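Cream fleece has gone rough and flat after a few washes, can it be saved?
Asked by Carola Seidel in Laundry and Clothing
172 views, 2 answers

I bought a cream fleece top in July and it was lovely and soft. I've washed it at 40 with everything else, using Cloreo liquid and a capful of softener. Now it feels stiff, and there are small bobbles under the arms. The label has faded so I can't check the temperature. Do I need a different detergent or is it ruined?

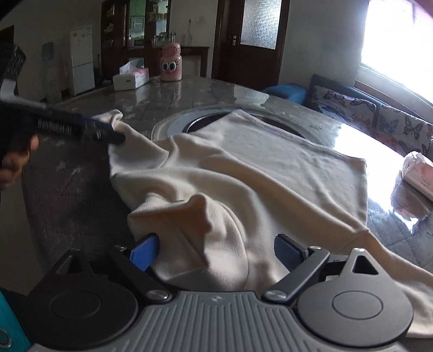
Cream cloth on the table

Answers

1. Annelies Hauser

Stop using the softener first. It coats the fibres and they clump together, and that is most of the stiffness you can feel. To get it out:

Turn the top inside out and wash it on its own at 30, with half the usual detergent and an extra rinse. No softener. A small cup of white vinegar in the drawer is fine.

Spin on low and take it out straight away.

Dry it flat on a towel or an airer, away from the radiator. Pull the sleeves and neckline into shape while it is damp. 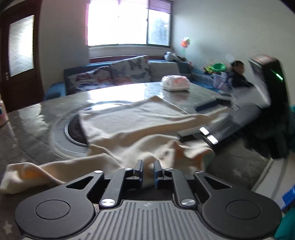
When it is nearly dry, go over it gently with a soft clothes brush, always in the same direction. Then leave it flat overnight.

For the bobbles use a fabric comb, or a battery shaver on the lightest setting. Keep the cloth flat on a table and smooth out any folds before you go over them, or you can cut a hole. 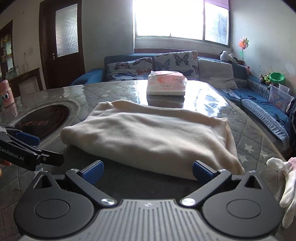
2. Knut Schwerdtfeger

Had the same with a grey one. Tumble dryer killed it. 2 washes without softener helped a bit but it never went back to how it was in the shop. Don't wash it with towels, they shed all over it.

Comments

Carola Seidel: Thanks both. No dryer here, so I'll try the vinegar wash.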